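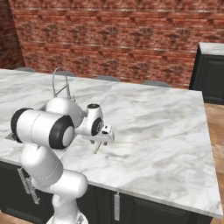
**금요일 / 동아리방, 저녁 여섯 시 넘어서부터**

오늘 참석: 나(기록), 데벤드라, 시게루, 라크말. 티보르는 실험 수업 끝나고 늦게 합류. 레자울 선배는 채팅으로만.

일단 제일 신나는 것부터 적는다. 밤새 돌린 Trilumska 평가가 끝까지 살아 있었다!! 지난주에는 중간에 메모리가 터져서 로그가 반토막 났는데 이번에는 에피소드 1,017개가 전부 남았고, 그중 449개가 성공 판정. 절반이 안 되는 숫자인데도 다들 소리를 질렀다. 학기 초에 도마 위치만 조금 바꿔도 팔이 허공에서 빙빙 돌던 걸 생각하면 이건 정말 다른 물건이다. 옆방에서 조용히 해 달라고 왔다. 죄송합니다.

참고로 성공 판정 기준은 Grodbridge 예선 규정 그대로. 물체를 들어 올려서 목표 영역 안에 놓고, 그리퍼가 완전히 떨어진 상태로 멈춰 있어야 한다. 제한은 에피소드당 2,000스텝. 우리끼리 쓰던 느슨한 기준(들기만 하면 성공)으로 다시 세면 더 높게 나오겠지만 그 숫자는 이제 안 쓰기로 했다. 발표 자료에도 넣지 않는다.

### 어젯밤 설정 메모

- 정책: Trilumska, 지난 회의 때 고른 체크포인트 그대로
- 서버: Tekham (데벤드라 계정으로 돌림, 예약표에 이름 적었음)
- 씬: 주방. 대리석 상판, 벽돌 벽, 어두운 색 하부장
- 물체 배치: 매 에피소드 무작위. 단, 싱크대 쪽은 생성 금지 영역으로 막아 둠
- 조명 무작위화: 끔. 켜는 건 다음 번에
- 초기 관절 자세: 고정. 이것도 언젠가는 흔들어야 한다

설정 파일은 공유 폴더 `eval/kitchen`에 올려 뒀다. 파일 이름에 "진짜최종" 붙이지 말자고 그렇게 얘기했는데 또 붙어 있다. 범인은 아마 나다.

### 실패한 에피소드 같이 본 것

저녁 내내 실패 영상을 벽에 띄워 놓고 돌려 봤다. 혼자 볼 때는 그냥 "아 또 실패" 하고 넘기는데 넷이서 보니까 한 편 볼 때마다 가설이 나온다. 이 시간이 제일 재밌었다. 김밥 먹으면서 로봇팔 보는 금요일이라니.

크게 갈라 보면 이렇다.

**너무 높은 데서 닫음.** 그리퍼가 물체 바로 위까지 잘 내려와 놓고 마지막에 조금 모자란 높이에서 손가락을 닫아 버린다. 납작한 물체에서 압도적으로 많다. 시게루 말로는 학습 데이터에 키 큰 물체가 많아서 높이 쪽이 그쪽으로 끌려간 것 같다고. 그럴듯하다. 데이터 비율을 뽑아 보면 바로 알 수 있으니까 시게루가 뽑기로 함.

**망설임.** 상판 위에서 왔다 갔다만 하다가 스텝을 다 쓴다. 라크말이 이걸 "장 보러 나온 사람"이라고 부르기 시작해서 이제 다들 그렇게 부른다. 로그 태그도 `shopping`으로 통일. 외부 발표 때는 꼭 바꿀 것(안 바꾸면 질의응답 시간에 설명해야 한다).

**밀어 버림.** 잡으려는 물체 말고 옆에 있는 걸 팔꿈치나 손목으로 건드린다. 충돌 벌점을 너무 약하게 준 탓인지, 애초에 시연 데이터가 빈 상판 위주라 옆 물체를 피하는 동작을 본 적이 없는 탓인지 의견이 갈렸다. 데벤드라는 전자, 나는 후자. 내기했다. 진 사람이 다음 회의 음료수.

**놓고 안 놓음.** 목표 영역까지 잘 가져가서 내려놓았는데 손가락을 안 편다. 볼 때마다 아깝다. 제일 고치기 쉬울 것 같아서 오히려 기분 좋은 실패. 후처리로 강제로 펴는 건 규정상 되는지 확인이 필요하다. 운영진에 메일 보내기 → 라크말.

태깅은 스프레드시트에 하는 중이고, 한 편을 두 사람이 따로 보고 태그가 갈리면 같이 다시 보기로 했다. 해 보니까 "너무 높은 데서 닫음"과 "망설임"이 은근히 헷갈린다. 한참 망설이다가 허공에서 닫는 경우가 있어서. 이럴 때는 마지막 동작 기준으로 적는다. 이미 적은 것도 시간 날 때 소급해서 고치기.

### 카메라 시점 얘기

레자울 선배가 채팅으로 좋은 지적을 했다. 정책에 들어가는 외부 카메라가 팔 뒤쪽 위에서 내려다보는 위치라, 어깨와 팔꿈치 쪽 하우징이 상판을 꽤 많이 가린다는 것. 우리는 맨날 이 화면만 보니까 익숙해져서 아무 생각이 없었다! 싱크대 쪽에 물체를 못 만들게 막아 둔 것도 원래는 가림 때문이었는데, 막아 놓고 나서 이유를 다들 잊고 있었다.

선배 제안은 카메라를 옆으로 조금 빼거나 손목 카메라 비중을 올리거나. 그런데 예선에서는 외부 카메라 위치를 건드릴 수 없다. 그러면 손목 카메라 쪽인데, 지금은 해상도를 확 줄여서 넣고 있어서 물체 가장자리가 뭉개진다. 해상도를 올리면 학습이 느려지고. Tekham 예약을 더 따내야 하는 문제가 된다. 데벤드라가 Ó Néill 연구실에 남는 시간이 있는지 물어보겠다고 했다. 거기는 학부생한테도 답장이 빨라서 기대 중.

티보르 도착. 오자마자 도마 에피소드를 보여 달라고 해서 한참 같이 봤다.
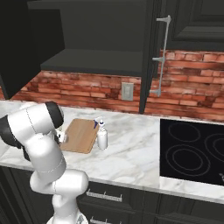
*마지막 수정: 금요일 밤, 도마 부분 추가*

### 도마 과제

티보르가 왜 이것만 보자고 했는지 금방 알겠더라. 도마는 납작하고, 상판에 딱 붙어 있고, 흰 대리석 위의 밝은 황갈색이라 대비도 세지 않다. 우리가 앞에서 나눈 실패 종류가 전부 여기서 나온다. 종합 선물 세트다.

게다가 무작위 배치가 파란 방아쇠 달린 흰 분무기를 도마 바로 오른쪽에 갖다 놓는 경우가 있다. 오른쪽 가장자리에 살짝 겹쳐 보일 정도로 가깝게. 이러면 도마 오른쪽으로는 접근하기가 까다롭고 왼쪽 모서리로 들어가야 하는데, 그리퍼가 왼쪽 모서리 바로 위에 와 있는 화면에서 티보르가 영상을 멈추더니 "접근은 맞았네" 했다. 나도 동의. 어디로 갈지는 이제 제법 고를 줄 안다. 문제는 그다음이다.

여기서 한 시간 가까이 토론했다. 요점만 적어 둔다.

1. 손가락이 짧다. 납작한 판의 모서리를 위에서 수직으로 집으려면 손가락 끝이 상판에 닿을락 말락 해야 하는데, 지금 정책은 상판 접촉을 무서워한다. 초기에 접촉 벌점을 세게 줬던 흔적이 아닐까.
2. 사람이라면 한쪽을 눌러서 살짝 들거나, 상판 끝으로 밀어서 걸쳐 놓고 잡는다. 라크말이 동아리방 도시락 뚜껑으로 시범을 보였다. 상판 끝으로 미는 방법이 훨씬 잘 된다(뚜껑으로는).
3. 미는 동작을 넣으면 "밀어 버림"과 어떻게 구분해서 벌점을 줄 것인가? 목표 물체와의 접촉은 봐주고 나머지만 벌점을 주면 될 것 같은데, 도마를 밀다가 도마가 분무기를 밀면? 이건 결론을 못 냈다.
4. 쿡탑. 상판에서 밀 때 쿡탑 위로 올라가 버리면 어떻게 되는지 규정에 안 적혀 있다. 유리 면이랑 대리석의 마찰계수가 시뮬레이터에서 다르게 잡혀 있는지도 모른다. 티보르가 물성 파일을 열어 보기로.

나는 밀어서 걸치기에 완전히 꽂혔다. 상판 앞 모서리가 둥글게 처리돼 있어서 걸쳤을 때 손가락이 들어갈 틈이 생길 것 같고, 잘만 되면 보기에도 정말 멋있을 거다. 시게루는 조금 더 차분하게, 먼저 높이 문제부터 고치고 나서 보자고 했다. 맞는 말이라 순서는 시게루 안대로 가기로 했지만 내 브랜치에서 몰래 해 볼 생각이다. (여기 적으면 몰래가 아닌가.)

### 직접 조종해 본 것

회의 막판에 조이스틱으로 각자 도마 잡기를 해 봤다. 정책만 욕하지 말고 우리도 해 보자는 취지. 결과는 처참했다. 나는 도마를 쭉 밀다가 시간을 다 썼고, 데벤드라는 분무기를 넘어뜨렸다. 유일하게 성공한 사람은 라크말인데, 2번 시드에서 손목을 비스듬히 눕혀서 모서리 밑으로 한쪽 손가락을 먼저 밀어 넣었다. 우와 하는 소리가 절로 나왔다. 이 동작은 우리 시연 데이터에 없는 종류다. 라크말 본인도 어떻게 했는지 다시 못 해서 녹화본을 돌려 보면서 관절값을 옮겨 적었다.

이 궤적은 꼭 저장! `demo/board_tilt`에 넣었고 백업도 했다. 다음 주에 비슷한 시연을 더 모아서 기존 데이터에 섞어 보는 걸로. 얼마나 모아야 하는지는 감이 없다. 일단 모을 수 있는 만큼 모으고, 조금 섞은 것과 많이 섞은 것을 따로 학습시켜 비교.

조종하면서 느낀 점 하나 더. 외부 화면만 보고 있으면 손가락 끝이 상판에서 얼마나 떨어져 있는지 정말 모르겠다. 그림자를 보고 맞췄다. 다들 똑같이 말하더라. 그러면 정책도 그림자를 보고 있는 게 아닐까? 조명 무작위화를 켰을 때 성공률이 얼마나 떨어지는지 보면 힌트가 될 텐데, 갑자기 그 실험이 너무 궁금해졌다. 오늘 밤에 걸어 놓고 가자고 했더니 전원 찬성.

### 밤에 걸어 둔 것

- 조명 무작위화 켬, 나머지는 어젯밤과 동일. 에피소드 시드도 똑같이 맞춰서 한 편씩 짝지어 비교할 수 있게 했다.
- 첫 번째 시도는 경로 오타로 바로 죽음. 고쳐서 다시 띄웠고 첫 로그까지 확인하고 나왔다.
- 영상 저장은 실패한 것만. 지난번에 전부 저장했다가 디스크 할당량을 대략 다 채워서 Tekham 관리자한테 메일 받았다. 다시는 그러지 않는다.

### 할 일

- 시게루: 학습 데이터의 물체 높이 분포. 납작한 물체만 따로 성공률도.
- 라크말: 강제로 손가락 펴기 규정 문의, 쿡탑 위 접촉도 같은 메일에 같이 물어보기
- 티보르: 물성 파일에서 유리와 대리석 마찰값 확인
- 데벤드라: Ó Néill 쪽에 서버 시간 문의. 충돌 벌점만 올린 짧은 학습 하나(내기용)
- 나: 태그 시트 정리, 옆 물체가 있는 시연만 골라서 짧은 학습 하나(내기용 2탄), 조이스틱 배터리 사 오기
- 레자울 선배: 손목 카메라 해상도별로 예전에 비교해 둔 표가 있다고 함. 찾으면 올려 주시기로!

중간발표가 3월 안이라 슬라이드도 슬슬 시작해야 하는데 오늘은 아무도 그 얘기를 꺼내지 않았다. 나도 안 꺼냈다. 다음 회의 첫 안건으로 올려 둔다.

덧붙임(집에 가는 버스에서): 기울여 넣기랑 밀어서 걸치기를 합치면? 살짝 밀어서 앞 모서리 밖으로 조금만 빼고, 거기서 손목을 눕혀 아래쪽 손가락을 넣는 거다. 그러면 상판에 닿는 걸 무서워해도 상관이 없다. 라크말한테 바로 보냈더니 느낌표만 잔뜩 왔다. 월요일까지 못 기다리겠다고 쓰려다가, 조이스틱이 내 가방에 들어 있는 걸 발견했다. 배터리는 아직 없다.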